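Workshop > Notebook > Ripening shelf

12 May 2025 - ripening shelf, sorting the early tomatoes
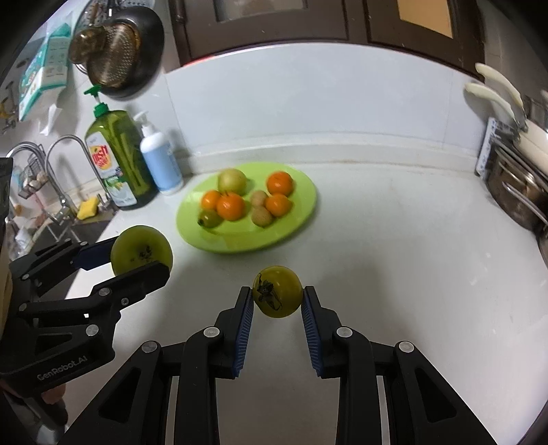 Does a green tomato need a sunny windowsill to colour up?

It needs warmth more than light. Fruit left in a drawer in a warm room will turn at much the same pace as fruit on the sill, and the skins stay softer.

Started the sort after lunch. These are from the Killance polytunnel, the heated end, so they are well ahead of anything outdoors. The oranges and the greens are on the lime plate together for now. I know we said separate plates, but the point of this batch is to see whether the further-on fruit brings the others along.

The olive one with the dried star of sepals still on it is the sort I want more of. It has gone glossy and there is some yellow coming into the green. The older notes call that stage "turning" and then use the same word for fruit that is half orange, so I am dropping it. From now on: green, yellow-green, orange, red. If you can't decide between two, write the earlier one.

Sizes are all over the place. The big pale yellow-green one is from the Toom row and so is the larger of the two orange ones in front of it. Toom always throws a few big fruit on the first truss and then settles. I haven't bothered to grade by size. Weighed the whole crate before sorting: 2,545 g, crate not included. Scales were zeroed twice as they had been moved.

Room at 19 degrees when I started. Would like it a bit warmer but the heater in here trips if the kettle is on.

Handling. Pick up by the sides, not by the stem end. Last year most of the spoiled fruit went at the shoulder, and I put that down to stems poking into their neighbours in the crate. Leave the calyx on if it is still holding. Don't pull it to tidy the fruit up, it tears the skin and mould gets in there first.

Split fruit goes straight to the kitchen tub. Had 5 of those from the bottom of the crate, all Terik. Terik splits if it is watered late, and it was watered late.

Counter was wiped down with plain water before I began. Please don't use the lemon spray on it while fruit is out, the smell gets into everything.

To do:
- check colour every morning, before the blinds go up
- turn each fruit once every two days
- second lot into the Drelteck drawer, lid off, paper underneath
- take out anything soft the same day
- stop at 10 days whatever colour they are, then taste

Drawer lot has no orange fruit in with it, so that is the comparison. I would have liked a third lot with a banana but we had no bananas.

One more thing from last year's book. Row 57 has "ripe" against it with no date and no variety. If that was you, please fill it in or cross it out. June sheets are printed and in the folder, same columns plus one for the calyx (on / off / fell).

Comments

We always did ours in a paper bag with one red one. Never weighed them though.

Is the Terik worth growing if it splits that badly? Mine were fine last summer but I water first thing.

Can you put the taste notes up as well when you get to them - colour is one thing but ours came out floury from the drawer.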